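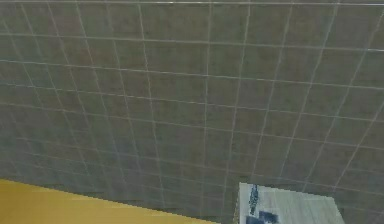 Planning a Simulation Seat Before Ordering a Lirkaner Cell

5 shares

The Lirkaner planning package is sold to sites that want to work out a tabletop handling cell in simulation before committing to hardware. It consists of one workstation license, the scene library, and a block of support hours. The arm, the mount and the end effector are quoted separately and do not need to be chosen when the package is ordered.

What the scene library covers

Each stock scene is a room, a work surface and a set of objects. Rooms are supplied with plain or tiled surfaces. The tiled versions cost more to render and are worth having if your camera will look across a grid in real use, since repeated lines at a shallow angle are a common source of bad feature matches. Work surfaces come in several flat colors, including a strong yellow. Boxes can be supplied plain or with printed graphics on the top face.

Printed graphics are limited by texture resolution. At the standard setting, small lettering on a box will not be readable from every viewpoint. If your task depends on reading a label, budget for the high-resolution texture option and for the additional graphics memory. If the task only needs the box outline and its orientation, the standard setting is enough.

Camera placement

Most of the budget errors we see come from camera placement. Buyers specify the arm first, then find that the planned view spends most of its pixels on background and very few on the work surface. Run the viewpoint check before fixing the mount position. It reports how much of each view is surface, object and background, and it takes a few minutes per pose.

Steep views distort regular patterns, and a far grid compresses into something close to texture noise. Lens settings in the simulator should match the lens you intend to buy. A generic wide setting is supplied as a placeholder only.

Hardware requirements

The workstation needs a discrete graphics card and a wired network connection. Laptops will open scenes but are not supported for batch rendering. Allow 4 days for installation and acceptance, including the import of your own object models. Zorkoner controllers connect through the standard bridge. Cardoso controllers need the adapter module, which is a separate line on the quote.

Budget notes

The license is annual and is tied to the workstation – a move to a new machine is handled by support and is free once per term. The scene library is a one-time purchase. The base package includes 29 support hours, usable for setup, model import or training. Unused hours expire with the license.

For a first cell, plan on roughly 5 weeks from order to the point where you can write a hardware specification with confidence. Sites that already hold clean object models tend to need less. Sites working from paper drawings should add a modeling line to the budget, which Dulus can quote as subcontractor.

Simulated results do not replace a grip test on the physical item. Surface friction, box stiffness and glare are approximated, and the default values are conservative. Keep part of the budget for a short trial with your own stock before signing for the arm.

Ordering

Quotes are prepared by Sofia Mendes. Send the dimensions of the work surface, the size and weight of the largest object, and the controller model if one is already on site. Technical questions about scene import go to Zlata Kovalchuk. Quotes requested before noon on Friday are returned the following week. License prices are reviewed each January.

4 comments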